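Wellasby Balcony Planter Kit: Three Seasons of Dirt Under the Nails

By Kerttu Leinonen
Posted 6/17/18 in Small Gardens

I have killed plants in every container known to retail. I've killed them in terra cotta, in tin, in a bag the soil came in, and once in a salad bowl. So when I tell you that the Wellasby Balcony Planter Kit got a tomato all the way to my plate, please understand what kind of witness is speaking.

The kit costs 56 dollars and arrives in a box that could hold a small goat. Inside are two troughs, two drip trays, a set of railing brackets, a bag of clips and an instruction sheet of 13 steps, of which step four is printed twice and step nine is a drawing of a hand. I still don't know what the hand wants.

Putting it together

Assembly took me an evening. Ville Nieminen, my downstairs neighbor, came up to help and left with a blister and most of my crackers. The brackets are meant to fit any railing, and I suppose they do, in the sense that one hat fits any head. Mine is a flat-topped railing from the era when architects hated plants, and the clamps had to be opened as far as they would go and then cursed at.

Once they're on, though, they stay on. We had a windstorm in May that relocated my chair, my doormat and a cushion I was fond of. The troughs didn't budge.
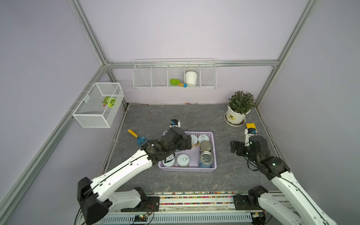 Drainage is where most balcony planters lose me. Either the water sits in the bottom until the roots turn to soup, or it shoots straight through and lands on Ville. The Wellasby has a raised floor with slots, and a plug at one end you can pull when it rains for a week. The plug is tiny and black and will roll under things. Tie a bit of string to it the day you open the box. I did this after losing the first one, and Wellasby's parts desk mailed me another in an envelope that cost more to send than the plug did to make.

Soil, which isn't included

The box says "everything you need to get started," and I admire the nerve of that. You will need soil, and a lot of it. I used an all-purpose mix in one trough and the expensive stuff in the other, fully expecting to write a stern paragraph on the importance of quality. The cheap trough had more basil. Make of this what you like.

You will also want something to dig with. I've used a kitchen spoon for years and see no cause to stop, although the spoon is now banned from the kitchen. A reader, Rutilio Bermúdez, wrote in after my last review to say that any decent trowel costs less than replacing the spoons. He's probably right and I've decided to ignore him.

What I grew

First season: lettuce, which bolted while I was looking at it. Then radishes, all leaf and no radish. The second year I put in basil, chives and one cherry tomato, and the tomato behaved as if it had been waiting all its life for a view of a parking lot. By the end it was leaning on the window. I had to ask it to move before I could shut the door.

This year I have thyme, more basil, and a strawberry that has so far produced a single berry. A pigeon had it.

How it compares

Before this I owned the Demico rail box, which is cheaper and prettier and cracked along the bottom during its first winter. I also borrowed a Manninen self-watering trough from Ngan-ling Yen for a summer. It's a lovely thing and it kept her mint alive through my care, no small feat. It also weighs as much as a piano once filled, and you can't see the water level without kneeling, a position I now save for special occasions.

If you have a wide, sturdy railing and strong friends, get the Manninen. If you move apartments every other year, as I seem to, the Wellasby empties out, stacks and fits in the back of a small car along with your other regrets.
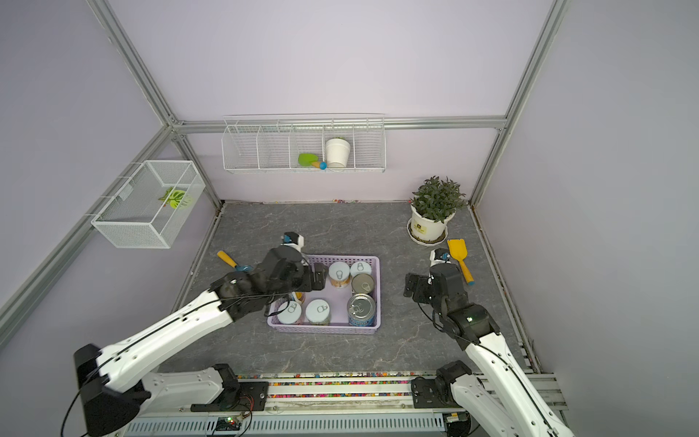
The verdict

Good points: holds on in a gale, drains the way it claims to, and spare parts turn up when you ask for them. The color has faded a little on the sunny side, from dark green to a sort of tired green.

Bad points: the instructions, the plug, the promise on the box, and clamps that clearly dislike me. I'd also like a lid for the winter. At present I use a baking sheet and a brick.

Would I buy it again? Yes, and I'd buy the second plug at the same time.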